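Visit report: Mikkelsen handling lab, Sostarport
5 Jun 2023

The lab runs tabletop arms for handling trials and had opened its floor to outside users for the morning. Our interest was in the working rules, which Gomedside wants to adopt before its own cells are commissioned in January. The rules fit on four pages, and most of them concern the table.

Each table is covered in brown paper and taped into a grid with blue tape. Objects are assigned to cells before a run, and the cell is entered in the log.
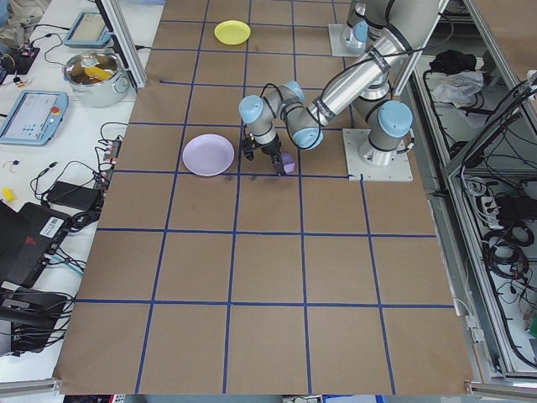

Who may restart an arm after an emergency stop? The operator who pressed the stop, once the cause is in the log and a second person has checked the table.

Speed during setup is limited to 30 percent of the programmed value. Pendants stay on the side table, within reach of the operator's chair, with the stop button uncovered. The rules also ask for cables to be kept clear of the grid – a point on which the lab admits its practice is uneven.

Plates and cubes are the standard test objects. The log held up to 675 entries per table at the last review, and an entry without a cell reference is discarded.

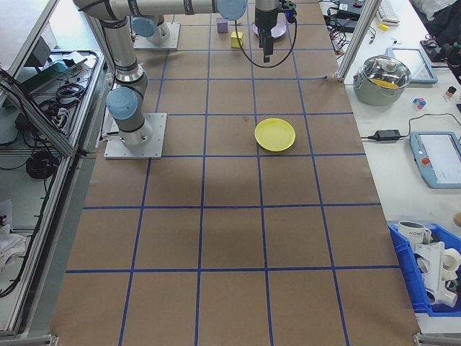 Paper is replaced when the tape lifts or a crease crosses a cell in use. After replacement, 3 reference picks are made before any logged run. The Plillia procedure we use at present has no equivalent step, and I would add one.

Open points for Gomedside: the wording on shared tables with two arm bases, and whether the restart check can be done by a trainee. The lab will send its revised text on both.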